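Yakubu Ogundipe owns eight cushions and one bed, and he can tell you what is inside every one of the cushions. He used to make them for a living, first on the cutting table at Balwood and then for himself, and when I sat down with him one October morning he'd already unzipped two before the kettle boiled.

"Feel that," he said, handing me a fistful of something springy. "Lovely, isn't it? And people throw it away the minute it goes a bit lumpy!"

## Start with the filling

I'd come to ask about small spaces, and how he keeps a one-room flat comfortable without filling it up. We got there eventually, but Yakubu starts from the inside and works out. A cushion that has gone flat, he told me, usually wants pulling apart by hand and putting back. He does his in front of the radio, teasing the clumps into fluff until there's a heap on his lap.

"It's the corners," he said. "Everyone stuffs the middle and forgets the corners. Fill the corners first, poke it right in with the handle of a wooden spoon, and then do the rest. You'll think you've bought a new one."

He likes jersey covers for anything that gets leaned on, and a coarser weave for pieces that get sat on. The weave he's fondest of came from Thaler, a remnant shop he talks about the way other people talk about a bakery. He paid 298 for the whole end of a roll, in a currency he wouldn't convert for me, and still has a bit left in a drawer.

## Fewer things, moved more often

The flat has very little furniture. There was a sofa once, a Nostetti, which cost 1,750 new and took up most of the wall. He sold it when he moved and doesn't miss it a bit.

"A sofa stays where it is. A cushion goes to the chair in the morning, it goes on the bed in the afternoon when I'm reading, it goes on the floor if my nephews are over – it's the hardest-working thing in the place."

So his chairs are plain ones he can wipe down, and the softness travels. He's the same about bedding: a pale sheet pulled tight, and one pillowcase with a bit of fun in it. I asked whether the spots were his choice and he looked delighted.

"Of course they were! Grey is very restful, I love grey, but you've got to have some dots somewhere."

Grey cushion, spotted pillow and a close look at a coarse weave:
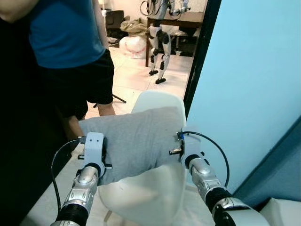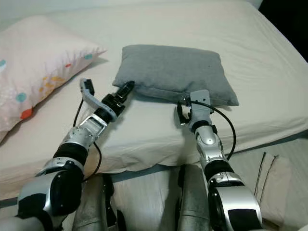
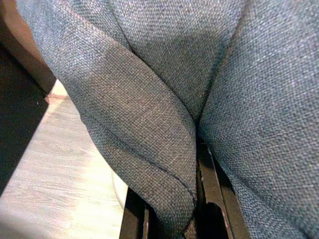
Washing was the last thing we talked about, and the thing he gets asked about most. Covers come off inside out and go in on a cool wash, zips closed, with nothing that has buttons or hooks. He dries them flat over the bath and puts them back on while they've still got a bit of stretch. The inner pads he washes far less often, and he gives them a whole day by an open window before they go anywhere near a cover.

"Smell it before you put it back," he said. "If there's any hint of damp, leave it another day. Two days, if it's raining."

He irons the woven ones from the back, through a tea towel, and doesn't iron the jersey at all. For marks he swears by plain soap and an old toothbrush, working in from the outside edge of the stain. He did once try a spray from Cikeck and went back to the soap within the week.

I asked what he'd make next. He got the end of the Thaler roll out of its drawer, shook it open across his knees and started measuring it with his hand – a bolster, he thought, if he could get the stripe of the weave to run lengthways, and piping if there was enough left over.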